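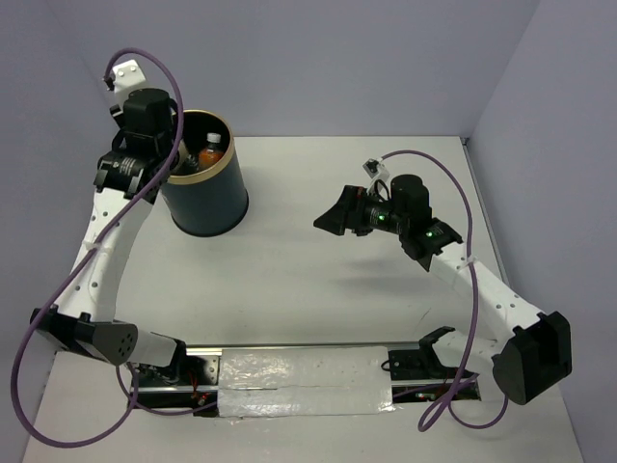 Grovby ist meine kleine Sammlung von Schlaftagebüchern, und wer hier gelandet ist, sucht vermutlich Daten zu Koffein und Einschlafzeit. Genau darum geht es: Wann habe ich Kaffee, Tee oder Cola getrunken, und wie lange lag ich danach wach? Angefangen habe ich damit im April, weil ich nachts ständig an die Decke gestarrt habe und endlich wissen wollte, ob es am Nachmittagskaffee liegt. Die Mengen sind nach Gefäß notiert, und da muss man ein bisschen aufpassen: Ein großer Zylinder ist in der Tabelle einfach "Behälter, groß", egal was drin war. Tassen und Gläser haben eigene Kürzel, die stehen in gefaesse.csv.

Was drin ist

3095 Einträge, verteilt auf 26 Personen (mich eingeschlossen – ich bin die Nummer 1 und schlafe mit Abstand am schlechtesten). Jede Zeile ist ein Getränk oder eine Nacht, das Feld "typ" sagt euch, was davon. Dazu kommen Uhrzeit, Menge in Millilitern, geschätztes Koffein in Milligramm und die Einschlafdauer in Minuten. Ab 60 Minuten gilt eine Nacht bei mir als "lang wach", das ist keine medizinische Grenze, die habe ich selbst so gezogen.

Wie es gesammelt wurde

Die meisten haben mit Skinero am Handy getippt, ein paar lieber auf Papier geschrieben, und das habe ich dann abends abgetippt. Wenn da mal 17:00 statt 7:00 steht, war ich das wahrscheinlich! Den Export baut Gusonix, ein kleines Skript im Ordner tools. Tage mit mehr als 400 mg Koffein sind mit "hoch" markiert, damit man sie leicht herausfiltern kann.

Bekannte Macken

Montage fehlen auffällig oft, da hat wohl keiner Lust auf Tagebuch. Die Koffeinwerte für Tee sind ziemlich grob, je nach Ziehzeit kann das weit danebenliegen. Schokolade habe ich anfangs gar nicht erfasst, erst ab Version 2. Und die Einschlafdauer ist gefühlt, nicht gemessen – bitte keine Ratschläge für andere daraus basteln, mit echten Schlafproblemen geht man besser in die Praxis.

Benutzen

Einfach den Ordner laden und mit daten.csv anfangen, Trennzeichen ist das Semikolon. Die alte Fassung unter dem Namen Sezer bitte nicht mehr nehmen, dort sind die Zeiten noch ohne Sommerzeit. Fehler gern als Ticket melden, am liebsten mit Zeilennummer.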